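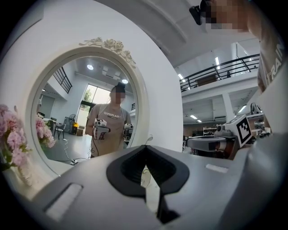 From: Zahira Liew
To: Harkness Old Houses list
Date: 22 Jun 2021
Subject: Re: [harkness] resilvering or leave it alone?

Afiq Nair wrote:

> I have an old mirror from my grandmother's hall with black spots
> coming in from the bottom edge, and a cloudy patch near the middle.
> The glass itself is fine, no cracks. A shop in Lilluseck quoted me
> $351 to strip and resilver it. Is that fair, and is it worth doing?
> My wife says leave it as it is. Also, can I clean it with the
> usual window spray in the meantime? I have been doing that for years.

Afiq,

Stop using the spray. That is very likely how the spots got started along the bottom. The liquid runs down the face, sits in the groove of the frame and gets behind the glass, and the ammonia goes after the backing. Put a little plain water on a soft cloth, wring it out well, and wipe. Dry it right away with a second cloth.

On the price, I paid less, but mine was a smaller piece and it was December, when the shop had nothing else on the bench. Ask them two things before you say yes. First, do they strip the old backing themselves or send it out? Mine got sent out and it added five weeks. Second, what happens if the glass breaks or comes back hazy? Some old glass has fine scratches you don't see until the old silver is off. The Gunawan shop made me sign a paper saying any of that was my problem. I signed it, and the glass came back fine, but you should know going in.

As for whether to do it at all, I am closer to your wife on this. Once the old silver is gone it's gone, and a new coating looks brighter and a bit harder than the old one. In a dark hall the spots may not bother anybody. If it's the one you shave in front of, that's different.

There is a middle way, which is what Yusri Simanjuntak did with his. Take the old glass out, wrap it, label it, and store it upright somewhere dry. Then have a new piece cut to fit the frame. If you or your kids ever want to put it back, you can. New glass is often a different thickness from old glass, so take the frame to the cutter and don't just phone in the measurements. Yusri's first piece stood too proud and the back panel wouldn't close.

A few things about getting it off the wall, since you'll have to do that either way. Get a second person. Lay it face down on a blanket. The little nails holding the back panel will be rusty, so pull them slowly and straight. If the backing paper is stuck to the silver, leave it stuck and let the shop deal with it.

When you hang it again, use two hooks into studs and put small bumpers on the lower corners so air can move behind it. An outside wall is the worst place for one. I moved mine to the wall by the stairs and there has been no new spotting.

Prasetyo Oei posted on this list a while back about touching up spots from behind with silver paint. I tried it on a junk mirror. It hid the smallest ones and made the larger ones look like gray blobs. I wouldn't do it to your grandmother's.

Haris Stan, if you're reading, do you still have the name of the glass cutter on Lultano Road? I think he closed but I'm not certain.

Zahira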